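Play food table, gallery and notes

Quick page this time, typing between two other jobs. Play food and dishes, everything we had out for the fall sort. Captions are short, notes are long, sorry, other way round from last year.

Dated 16 Nov 2022 so you know which list this goes with. The August list is dead, please don't print it again.

Fruit and veg
Most of it in decent shape. Red things get chewed first, always have. Tomatoes and apples end up in the same bag becuase half the kids call them the same thing anyway, and Darlene Cloutier says leave them together, so together they stay. Orange slices go with the whole fruit now and not with "pieces". The pieces bag is only for halves that stick to another half.

Lost their other half: a pear, a lemon, one of the mushrooms. If you have any at home check the bottom of the toy box.

Bread, eggs, potatoes
The eternal argument. Colleen Girard thinks the beige ones are rolls. I say potatoes. The Simard set came with a leaflet that might have settled it, leaflet went in the recycling years ago. They're down as "bread/potato" on the card and any of them will do when you're checking a bag back in.

Eggs are eggs. White ones only in the egg bag please.

Sausages, snacks, packets
Soft packets have the shortest life of anything we lend. Seams go at the ends, then the stuffing comes out, then someone's baby has it. Squeeze both ends before you put one back. If it gives, pull it.

Printed labels — leave them on, even the curling ones. The older kids like to read them out when they play store, and a packet with no label gets called "the thing" and nobody picks it.

Cans, cups and cylinders
No idea what half of these are from. The Golbridge stacking set had short plain cylinders in it, the Koltix kitchen had ones that look nearly the same, and they have been mixed since before I started. Don't spend an evening on it. Color, size, done. Anything small enough to go through the choke tube goes straight to Colleen, no discussion.

Mugs and the see-through stuff
See-through mugs get held up to the light and looked through, so scratches matter more to the kids than you'd think. Warm water, dish soap, soft cloth. NOT the green scrubby. Two got ruined in August that way and yes one was me.

Don't push them inside each other to save room, they jam and then a handle goes. Stand them side by side in the bin. Handles all facing one way if you have the patience.

Trays
Big oval ones are the most borrowed single item in the whole food section. Tea party, bakery, hospital dinner, sled for a bear. We could lend twice what we have. If you see one secondhand and the rim isn't cracked, buy it and give me the receipt.

Trays don't go in the bags any more. They get their own line on the card. Bag number, then tray yes or no.

How the bags work now
7 big bags, everything in by type, not by set. I know some of you liked the sets. The sets stopped being sets a long time ago and checking them in took forever. Going by type we were through the whole section before lunch, which has never happened.

Card numbers run up to 348 with this lot. Next free one is in pencil inside the folder cover. Please use the pencil one and don't make up your own, we had two different teapots on the same number for most of the summer.

Anything from the Prulari box stays out of the loan bags until it's been washed. It smells of somebody's garage. Nice pieces though, lots of fruit.

Wishlist
Oval trays, see above. Mugs with handles. Soft packets that aren't torn. A decent loaf of bread that looks like bread, so Colleen and I can stop.
No more carrots!! We have carrots.

Gallery
Tray, green see-through mug, orange slice, the long red and white packet, and one of the bread/potatos.

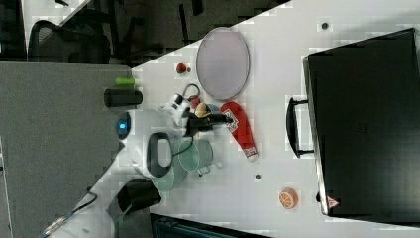

Returns: same as before, shake the crumbs out first, zip the bag, card on top where we can see it. Loans are six weeks, you can renew once by phone. If something broke just write it on the back of the card, no charge for play food, we only want to know so the count's right for the next family.

Missing pieces turn up in coat pockets mostly. Have a look before you call. And if you borrowed a teapot over the summer and the number on it looks wrong, bring it by with the card and I'll fix it while you wait — takes a minute.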